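In praise of the good plates

My grandmother had a cabinet full of china that I saw used, in all the years I knew her, on precisely no occasions at all. Christmas dinner came on the brown stoneware. So did my christening lunch, or so I'm told, and so did the tea after her own husband's funeral. The china stayed behind its glass doors in the front room in Clindcombe, waiting for somebody important enough, and I suppose the King never got round to popping in.

When she died it came to me, in 11 boxes, and for a while I did exactly what she'd done. I bought a cabinet! I actually drove to Sowerby and paid 100 pounds for a second-hand one, with a little brass key, and then I locked up somebody else's locked-up plates and went back to eating my toast off a thing with a chip in it.

I'd like to argue, at the risk of upsetting every aunt I've got left, that this is daft and we should all stop doing it.
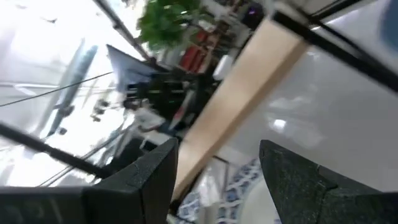
Tarun Negi

The usual case for keeping things for best goes like this. They're precious, they'll break, and you'll be sorry. Well, yes. Some of them will break. I've been eating off my grandmother's dinner plates since October and I've lost two so far, one to the tap and one to my brother-in-law, who gestures. I was sorry for a good ten minutes each time. Then I swept up and we had pudding.

What I hadn't expected was how much I'd enjoy the rest of them. Beans on toast looks like a proper meal. I sit down at the table more (I used to stand by the sink with a fork, like a horse at a gate), and I've caught myself wiping the rim before I hand a plate over, which I have never done in my life. My children have noticed too. The younger one asked whether we'd come into money.

I put all this to my neighbour Florencio Pacheco, who thinks I'm a vandal. He has a tea set from his mother's side that he reckons is worth 940 pounds, and he keeps it wrapped in newspaper on top of a wardrobe. His view is that it isn't really his, he's only minding it for his daughter. I asked what his daughter would do with it. Mind it, he said, for hers. We looked at each other over the fence for a bit after that. I do see what he means, and I'd feel differently if I had one rare piece in place of a heap of ordinary ones. But most of us haven't got anything a museum would want. When I took a plate to the valuation morning at Mitstead, full of hope, a very kind woman turned it over, turned it back again and told me to enjoy it.

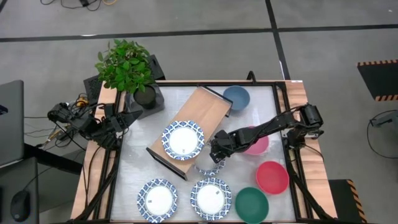

There's a snobbery about matching as well, and I blame it for a lot of full cupboards. People break one plate out of eight and retire the other seven, as if the set had lost the will to live. I don't understand it. A plain white plate with a blue and white patterned rim, the sort you see on the slanting board, would look perfectly at home on my table next to my grandmother's roses and the green bowl we got in Carkari on holiday. Nobody who's hungry has ever sent a dinner back for clashing. If anything, the mixed table is the friendlier one, and you stop worrying that a guest might spoil the row.

Then there's the dishwasher, which is where my sister always digs in. Gold edges don't care for dishwashers, and she's right about that. So I wash the gold ones by hand, and they go round less often, mostly at weekends. It takes as long as one side of a record. The others go in the machine and take their chances with the saucepans.

I've heard people say the special things stop being special once you use them every day. Perhaps they do, a bit. I don't gasp at the roses any more. But I know which plate has the wobbly petal, and that my son will swap with anyone to get it, and I never knew a thing about any of them when they were behind glass.

The cabinet's still in the hall, by the way. We keep the board games in it, and I've lost the key.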